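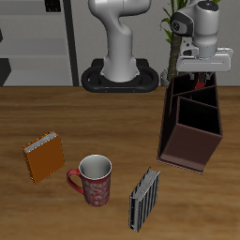

Slide 1: Red mug with pale swirls, two books, wooden tabletop.

Speaker notes: Reading one book with a whole town

Welcome, thank everyone for coming out in February. Ask for a show of hands: who has a book at home they've started three times and never finished? (Wait for the laughs, put my own hand up!)

I want to talk about the Dernovham winter read, which is the most fun I've had in twenty years of library work. One title, one town, eight weeks. We bought 50 copies the first year and they were gone before lunch. The next winter we ordered 300 and still had a waiting list.

Slide 2: Choosing the title
Keep it short. Our best pick ran to 312 pages and I wouldn't go longer than that. Check that there's a large print edition and an audio version before you get attached to anything. We fell in love with a sea novel that had neither, and it took me weeks to let it go.

Slide 3: Where the copies go
Bus station, laundromat, the bakery in Sallance, the waiting room at the dentist. No due dates! People write the month and where they found it inside the front cover, and some of those covers are now completely full. Pass the sample copy around here. Ask for it back at the end.

Slide 4: Talking about it
Evening groups at 7 are the obvious thing, but try a morning one too. The Marín Street group meets at 10 and they argue like you wouldn't believe (chapter nine, every single time). Read out the postcard about the ending. Slow down for the last two lines, I always rush them.

Slide 5: What we counted
1191 loans and pass-alongs last winter, and those are only the ones written in the covers. Skip the chart if we're past the half hour.

Questions. If somebody asks about money, the Dukik budget sheet is in the handout, page two.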